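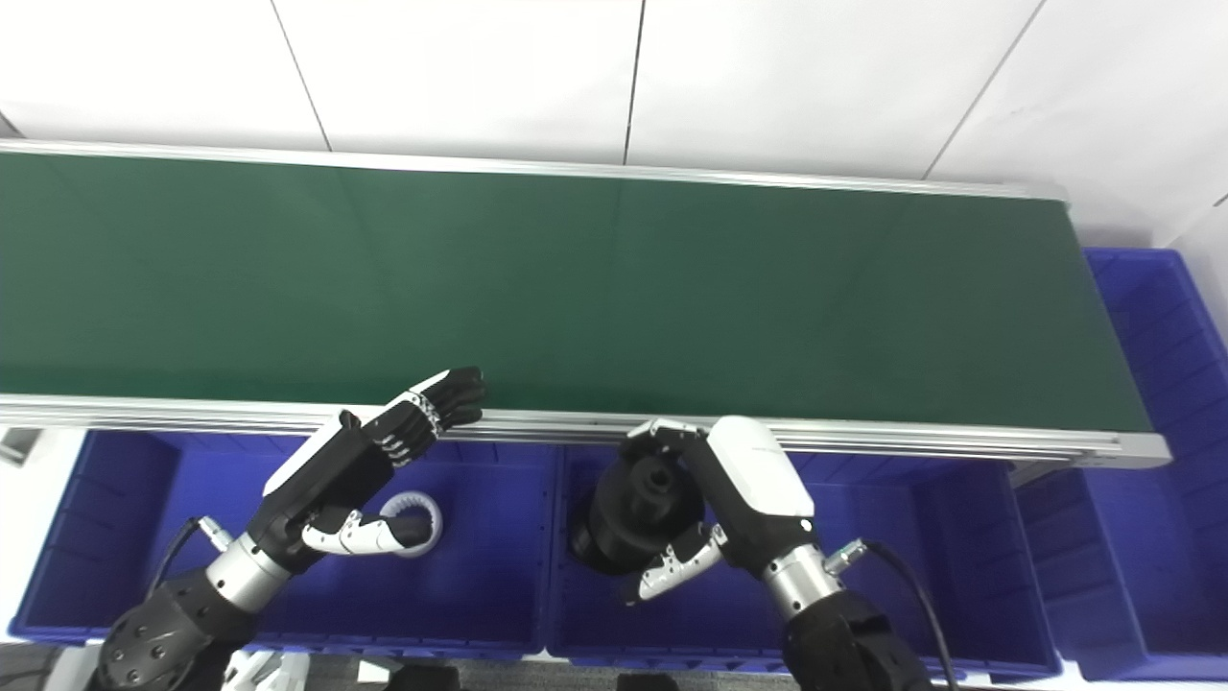

Laltbridge bench sorter at the belt, right hand holding a black cylindrical part over the center bin.

Laltbridge two-arm bench sorter
Build page, Edis shared workshop

The Laltbridge is a two-arm sorting station built on a shop bench. It picks turned and molded parts off a short conveyor and drops them by type into plastic bins. The arms carry humanoid hands in place of parallel grippers, so one grasp routine covers rings, sleeves and solid blocks.

Conveyor
Green belt, matte surface, aluminum side rails. Usable belt width is 200 mm. The near rail doubles as the height reference for both hands - set it first and leave it alone. The drive is indexed, and the belt stops for every pick.

Bins
Blue plastic, ribbed inside, set side by side along the near rail, with another at the end of the belt for anything the sorter declines. Swap in other bins if the rim height matches. A taller rim will catch the thumb on release.

Arms and hands
Wrist cables run outside the arm. Leave a loop at the connector large enough for full wrist roll. Hand firmware is the Pathak branch, build 563. Earlier builds work but ignore the thumb torque limit.

Specifications
Arms: 2
Belt width: 200 mm
Maximum part height: 35 mm on the belt
Controller: Londness board, 24 V supply

Known issues
Rings with a toothed inner edge can hang on the thumb tip. Open the thumb last.
Black parts read poorly under a single overhead lamp. Add a side light.

Files
Rail brackets, wrist spacers and the wiring sheet are in the Edis workshop folder.
Page revised Sat 27 December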